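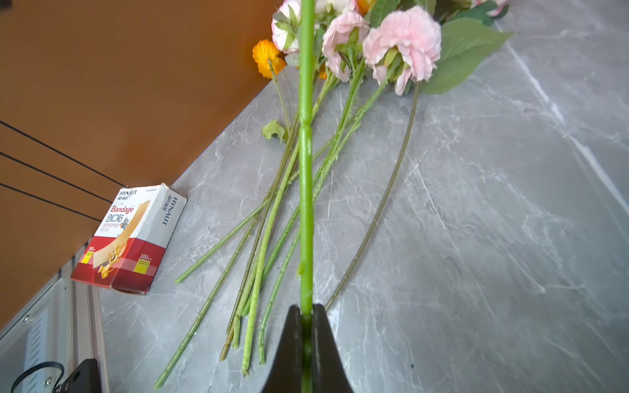
Fake flowers have one great weakness, and it's the bit that goes in the vase. Real stems droop and lean on each other like people at a bus stop. The fake kind come off the shelf straight as a ruler and stay that way until you step in. I do mine on the counter, laid in one slanting heap with the blooms all at one end, so the stems fan out and I can see what I've got: pale pink ruffled things like carnations, a cream-and-pink rose, something round and orange with feathery petals. A bright green stem as glossy as that one needs to go to the middle of the bunch, where the duller olive ones will cover for it. And yes, keep the bandages on the counter too. Mine come in a box marked 100, which I regard as a starting point.

Cutting

Never use your good scissors. There is wire in most of these stems, and it will put a notch in the blade you'll meet again every time you wrap a present. Wire cutters from the hardware store are fine. Hold the stem against the outside of the vase first, mark it with your thumbnail, then cut an inch lower down than you think. You can always take more off. Putting it back on involves tape and shame.

If you hate cutting, bend the bottom up into a hook instead. It also stops the stem from spinning around to face the wall, a thing roses do out of spite.

Bending

Warm the stem in your hands for a minute, then curve it over your thumb a little at a time. One sharp bend looks like an accident. Give every flower a slightly different lean and turn at least one of them away from you. Leaves that have been flattened in the bag can be curled around a pencil.

Dust

My neighbor Eimear Keane swears by a hair dryer on the cool setting, and she has had the same bunch in her hall for 21 years. I use a soft paintbrush. For anything stickier (kitchen flowers, I'm afraid) wipe with a damp cloth and try it on the back of a leaf first, as the cheaper dyes run.

Put the whole lot away in January and bring it out again in spring. Visitors will think you bought new ones.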